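Grollcombe Tool Library: where the money went this quarter
Progress report for the Bumora Small Grants desk

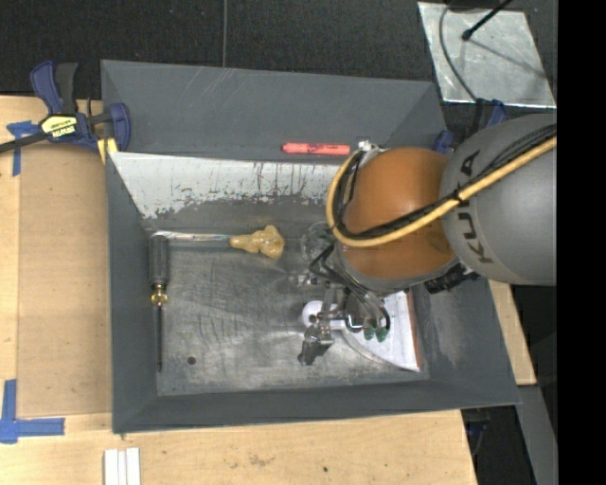 Grollcombe, Sunday, March 29, 2020

Hi all, and thank you again for the grant! I promised you a report that sounds like a person wrote it, so please forgive the rambling (the spreadsheet is attached for anybody who prefers columns).

The short version is that the sorting is well along, the shelves are not, and we have a little money left over that I'd like to ask you about at the end.

You'll remember that we were given the entire contents of the old Tsuji repair shop last fall, packed any which way into coffee cans, drawers and feed sacks. My plan in the application was to go drawer by drawer. That lasted maybe two evenings. Now everything gets tipped into the big gray bin on the table first, a little at a time, and then picked out into its proper home. The bin has sloping sides, so small stuff slides toward the middle where you can get at it, and the metal floor can take a beating. Look at the scratches and stains on it! I did wonder whether we should buy a nicer one out of the grant, and decided I'd much rather spend it on drawers.

The long screwdriver with the black handle is exactly the kind of thing I hoped we'd have plenty of. People come in asking for the long ones all the time, usually to reach a screw way down inside a dryer or a door closer, and it's silly to buy one for a single afternoon. I like the amber and brass-colored collar on it too, though I suppose that isn't a funding matter.

So far 1117 items have been sorted, tagged and written into the lending book, and 349 more are set aside for repair, mostly loose handles and rusty jaws. That's behind what I told you in the application (I said 3000 by the end of March, and I was dreaming). The tagging is what slows us down. Each tool gets a number, a shelf letter and a line in the book, and my handwriting has to stay readable by other people.

Now the shelves. We ordered seven drawer units from Flandudeo and they came with the wrong runners, so the drawers go in but don't come out without a fight. The company has been decent and says new runners are on the way, only with everything shutting down right now they can't give me a date. Until they come, the sorted tools are living in labeled cardboard boxes along the back wall. It works okay for pliers. It does not work for wood chisels, which went straight through the bottom of a box, so those are in a paint tray now.

Lending itself is on hold. We closed the counter earlier this month, same as everybody, and I'm not taking returns until we can do it safely. All due dates are pushed back and there won't be any late fees. I'm using the quiet to catch up on the book and to work through the repair pile at home, a bag at a time.

About the leftover money: the lighting over the sorting table came in cheaper than the quote. Would you be all right with me moving the difference into handles, sandpaper and linseed oil? I've put it on its own line in the spreadsheet so you can see it. If you'd rather have it back, just say so and I'll send it.

Next report will come once the drawers slide. Call me at the usual number if anything looks off, I'm home most of the day now.

Warmly,
Renji Tsuchiya
Grollcombe Tool Library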